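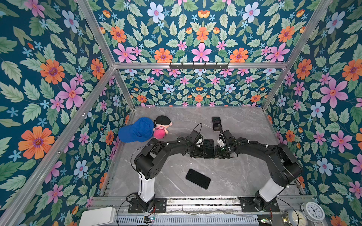
Figure 6. Floral wallpaper with a repeating pattern on a deep teal background, lining a rectangular enclosure with a grey marble floor.

4.2 Pattern density and the choice of wall coverings

The household survey in Mendton asked tenants to name the wall covering in the room they used most and to say who had chosen it. Of the 3288 forms sent out, 1409 were returned in a state that could be used. Plain paint was the most common answer in rented flats, while patterned paper was named more often by those who had lived at the same address for a long time. Shakya and Conceição found a similar link between length of stay and pattern in their earlier study of Kodovar, although their sample was drawn from owners only.

For the purposes of this paper a pattern is called dense when the motifs leave little of the ground colour showing at normal viewing distance. Papers of the kind shown in Figure 6, with leaves and blooms of several sizes, fall within this group. Stripes, small checks and single sprigs on a pale ground do not. The border between the two groups was settled by two readers working apart, and cases on which they differed were passed to a third.

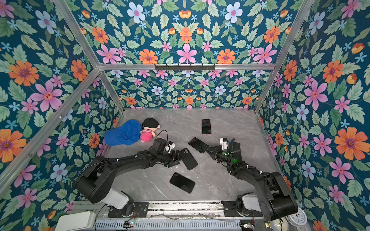

Tenants who had chosen a dense floral paper gave reasons that fell under a few broad heads. Many spoke of a parent's or grandparent's house. Others said that a busy pattern hid marks and uneven plaster, a point also made by the decorators interviewed in September. A smaller group had picked the paper from the Vesow pattern books held at the town library and could still give the name of the design. Cost was seldom raised, even where the interviewer asked about it directly.

The answers on colour were harder to sort. Respondents used "green", "blue" and "teal" for the same sample, and Hutchins has warned against reading too much into such terms when they are gathered by post. We have therefore kept colour out of the main tables and report it only for the 100 homes that were visited in person.

One further limit should be stated. The Kabbaj estate was being refurbished while the forms were out, and its tenants had been told that walls would be returned to white. El Sherbiny and Bezerra, who carried out the visits there, noted that several households had already stripped their paper. These homes were recorded by the covering last in place, and the effect of leaving them out is set out in section 4.3.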